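Mineral Owners Board > Leasing and Offers

Lease offer from Jerkeo Land near Raltholm, do I sign as is?

pecanbottom
14 Apr 2021
Hi all, long time reader and first time poster, so go easy on me. My sister and I inherited minerals under 172 acres north of Raltholm from our grandfather. We don't own the surface anymore, that got sold off when I was in grade school, but he kept what was underneath. Last week I got a packet from an outfit called Jerkeo Land with a paid-up lease, a W-9, and a cover letter signed by a landman named Sherif Hegazy. Three-year primary term, option to extend for two more, and a three-sixteenths royalty. He's leasing on behalf of Ralance, who I guess are the ones who would drill it.

I called him and he was perfectly nice on the phone, and he told me most of the neighbors have signed already. My sister wants to sign and take the bonus. I read the thing twice and got stuck on the part about "costs of making the product marketable." Is this normal? Is three-sixteenths normal? I feel like I'm buying a used car in a language I don't speak.

caliche_road
Welcome! Slow down, first of all. "Most of the neighbors have signed" is what they all say, and sometimes it's even true, but you can check it. Go to the county clerk's records and look for memorandums of lease with Jerkeo as lessee. A memo won't show you the bonus, but it will show you who signed, and for how long.

And no, I would not take three-sixteenths. I'd ask for a quarter and be happy to land at a fifth.

oldscout
Depends where it is. Caliche, you're used to country where three companies are outbidding each other. North of Raltholm hasn't had a rig on it in years. If this is an exploratory play then somebody is taking a real risk, and a three-sixteenths offer isn't an insult. I've seen folks hold out for a quarter, the leasing money moved two townships over, and they got nothing at all. Not saying sign it, just saying know what you're sitting on.

pecanbottom
Thanks both. How would I find out what I'm sitting on? The packet came with a map but it's a photocopy of a photocopy, and all I can read on it is "Abdel Rahman" written across a big square and what looks like an outline of our place in the corner.

oldscout
Abdel Rahman is a prospect name, I'd bet. The geologists name them after whatever they feel like and it ends up on the maps. It tells you they've got a specific target in mind and they're not just buying everything in sight. I'd ask Hegazy straight out whether your tract is in the first unit or out on the edge. He may not tell you, but how he doesn't tell you can be useful.

dberrada
Driss Berrada here, I use my real name on these boards. I've got 80 net acres just west of you, so we're probably in the same square! Same packet, same landman. I did push back and got somewhere. What I asked for:

A fifth royalty. They agreed after a couple of calls.
No deductions for gathering, compression and so on. They wouldn't strike it completely, but they gave me wording that says deductions can't push my share below what I'd get at the wellhead. Still not sure how much that's worth.
A Pugh clause, so whatever isn't in a producing unit gets released at the end of the primary term. They said yes right away, which makes me think they have their own version ready in a drawer.
No option to extend. They said no. I let it go.

I pulled everything at the courthouse under abstract 3148 and keep the lot on my own page along with my notes, so help yourself.
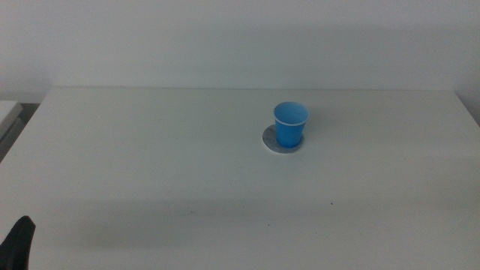
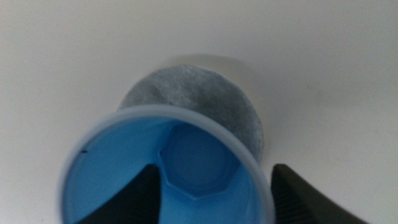
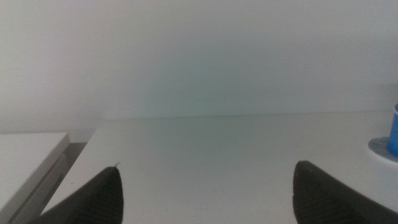 caliche_road
Good list, but I wouldn't have let the extension go. That option is basically a second lease at today's price. If they hit something next door in year two your acreage is worth a whole lot more in year three, and they get to keep it at the old number. At the very least make the extension payment bigger than the original bonus.

And that deduction wording needs a lawyer. In some states "at the well" language lets them take out exactly the costs you think you're blocking. I've read court opinions on this until my eyes crossed.

dberrada
Fair point on the wording. I did have a lawyer look at it, for what it's worth, and she wasn't crazy about it either. She said it was better than the printed form and that I should decide how badly I wanted to fight. I didn't want to fight that badly. On the extension I think we just disagree – for me a dry hole next door is as likely as a good well, and then nobody's calling anyone.

pecanbottom
This is so helpful, thank you! Driss, I'd love to compare notes. One more wrinkle though. My sister found a letter from the 70s in Grandpa's desk and it looks like he may have sold part of the minerals to a cousin. If that's true there could be 11 heirs on that side and I haven't met most of them. Does that matter for the lease?

oldscout
It matters a lot for the check and not so much for the lease. Read the bonus language again. There's usually a sight draft or a line that says payment is subject to title approval, and if they find you own half of what they thought, they pay you for half. What you don't want is a general warranty of title, where you're promising you own it all. Strike the warranty clause or limit it to getting your bonus back. Most landmen won't blink at that.

And find the deed, not the letter. A letter about a sale isn't a sale. It may have been a royalty deed too, and then your grandfather would have kept the right to lease and the cousins only share in production.

caliche_road
Agree with oldscout on all of that, mark your calendars.

pecanbottom
Ha. OK, I called Mr. Hegazy this afternoon. He'll do a fifth and he'll take out the warranty. He wouldn't say if we're in the first unit, just that the unit lines "aren't finalized." On the extension he said he'd have to go back to Ralance. My sister is annoyed with me but she's agreed to wait until I've been to the courthouse.

dberrada
"Aren't finalized" is word for word what I got. Take cash for the copier at the clerk's office, and start with the grantor index under your grandfather's name. Message me when you know which day you're going and I'll send you my book and page list so you don't pull the same stuff I did.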